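Slow hands teach better

I spent most of April driving two robot arms around a simulated kitchen, and I have come to think we hire the wrong people for this work. Firms want gamers. They should want people who have trained an apprentice.

A quick operator gets through 100 demonstrations while Melina Tsakiris, who sits next to me, gets through 30. Hers are the ones I would keep. She lines up the gripper, waits, then closes it. A model copying her has something clear to copy. A model copying the quick one also learns his twitches and his second tries.

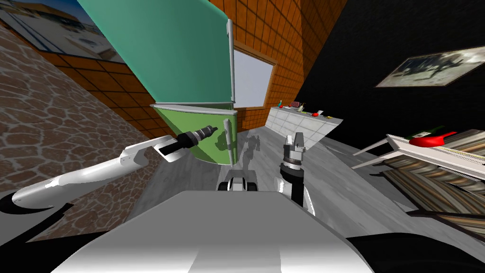 Two arms and a fridge in the simulated kitchen.

Opening a fridge sounds like nothing. By remote control you have to decide where the arm comes in, which part of the handle to take and where the other arm waits – choices your own hand makes without asking you.

Paying by the demonstration pushes all of this the wrong way. I would pay by the hour, with a 15 minute break when the hands get tired, and let operators throw out their own bad runs. Managers worry the totals will drop. They will, and I think we should accept that.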